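Desk Height and Wrist Position in the Shearer Hall Study Rooms
Project report, Introduction to Ergonomics, Bostolville
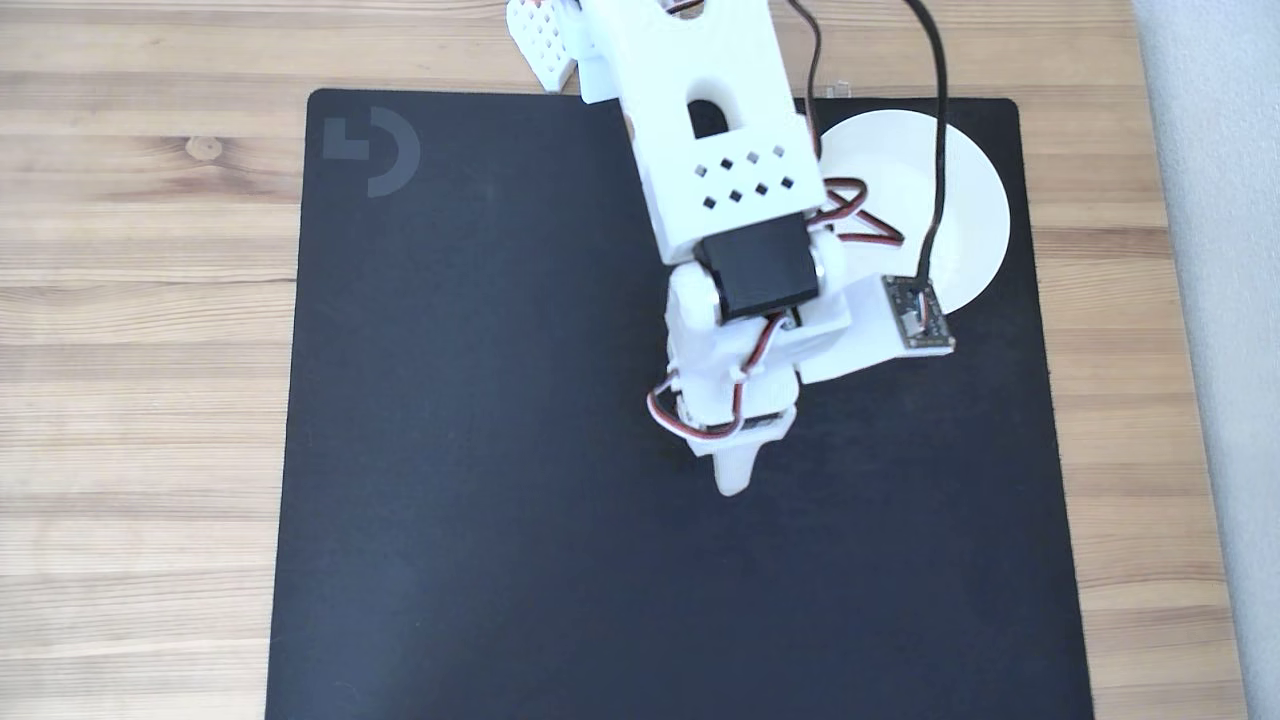

Veronika Hegedűs wrote on our first draft that a report on desk comfort should start with the chair, and that if the chair is wrong the rest of the measurements mean very little. We had started with the keyboard. We moved the chair section to the front and rewrote most of the method after that.

1. Background

Students at our school spend long hours typing in shared study rooms. The desks there are all one height and do not adjust. The chairs came from two different orders, and only the newer ones go up and down. Our group wanted to know if the fixed desks push people into typing with bent wrists, and if a cheap change could help.

When the hands bend upward at the wrist for a long time, the tendons that run through the wrist have to slide around a corner. Textbooks suggest keeping the forearm, wrist and back of the hand close to a straight line, with the elbows near the body. A desk that is too high makes people lift their shoulders or rest their wrists on the front edge.

2. Method

We asked 7 students to take part, all from outside our own class. Each one typed a passage of 1,000 words at a study room desk, once with the chair as they found it and once after we adjusted the setup. The passage came from a public domain travel book so that nobody would know it well. Both sessions were on the same day with a lunch break in between.

For each session we wrote down:
Seat height, floor to top of cushion
Elbow height while seated, arm hanging straight
Wrist angle, taken with a plastic goniometer at the start, middle and end
A comfort score the student gave for neck, shoulders and wrists

In the second session we raised the chair until the elbows were level with the desk surface. That left shorter students with their feet off the floor, so we used a footrest. The footrest was a Zodent, borrowed from the Amstead building, and it has three tilt settings. We kept it on the middle one.

One student had to leave partway through the second session, so the results below cover 6 people.

3. Results

Wrist angle went down for everyone except one student, who is tall and already had elbows level with the desk in the first session. For him the two sessions were nearly the same. The biggest change was for the shortest student. In the first session she rested both wrists on the desk edge almost the whole time, and in the second she did so only near the end of the passage.

Comfort scores for the shoulders improved more than the scores for the wrists. We did not expect that. Two students said their shoulders felt lower and that they noticed it right away. Neck scores did not change in any clear direction. The students were all looking down at laptop screens, and raising the chair makes the screen lower compared to the eyes, so it may have canceled out the benefit.

Typing speed was a little faster in the second session for most of the group. They had already typed the passage once, so we do not think the speed numbers should be used for anything.

4. Problems with the study

The order of the sessions was the same for everyone. We should have had half the group start with the adjusted chair. Students also knew which session was supposed to be the better one, and that could have affected the comfort scores.

The goniometer was hard to read while someone was typing. We ended up asking them to freeze for a moment, and some of them straightened their wrists when we did that. Two of us took readings and we never checked how well our readings matched.

We did not measure mouse use at all. Several students told us that the mouse hand is the one that gets sore, mostly from reaching out to the side of the laptop. A follow-up project could look at how far the mouse sits from the body and at which part of the arm rests on the desk.

5. Recommendations

The older chairs in the study rooms should be replaced with adjustable ones as they wear out. Until then, we suggest putting the adjustable chairs in the rooms that stay open late and keeping a few footrests at the front desk for checkout. A one-page sheet on the wall could show how to set the chair by elbow height. Our draft of the sheet is in Appendix B, and the full table of wrist readings is in Appendix A.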